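Grirnik bench notebook - hand gripper 3, jaw slip and finger check
September, started 9:40 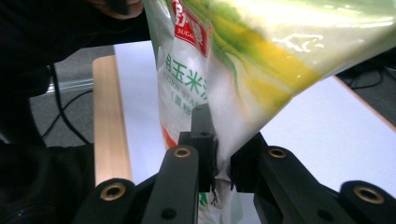 Seo-ah Ko thinks the slip is in the linkage and has nothing to do with the jaw faces. Her note from last night asks me to check play at the base links before I touch any pads, and to leave the grip force setting alone until that is done.

Fine, did it in that order.

Test item is the corn starch bag, held by the bottom corner. Thin shiny plastic, creases up as soon as the jaws close on it. Bad item for us, so a good one to check with.

Base links: left one tight. Right one had play I could feel with a fingertip. Pulled the screw. Thread in the brass insert is clean, but the insert itself had started to turn in the plastic. Warmed it with the iron, pressed it back flush, let it cool under the small clamp. No play after that. The other 3 inserts are holding, left them alone.

Fingers: the right one was closing slightly ahead of the left. That fits with the loose link. Closes even now.

Jaw faces: wiped with alcohol. There was starch dust on both from an earlier bag that leaked, so Seo-ah may be only half right. Cleaned the pivots with the soft brush too. No oil, it picks up the powder and makes paste.

Ran 4 lifts by hand with the same bag. First one crept at the corner, I had grabbed too little plastic. The next 3 held until I let go. Not enough to call it fixed.

Counter on the Dremar sheet says 2,000 closes since the last finger swap. Konrad Lüthi wants the inserts looked at every time we pass that number, so I added a line for it. Write down which link, please - "base loose" on the old sheet was no help to me.

Open:
- longer inserts for the base links, ask Tae-yang Shin what is in the drawer
- reprint right base link as a spare, same black, same settings
- repeat the lifts after lunch with a different bag

Torque driver is back in the Tak case. Bit is worn, still usable.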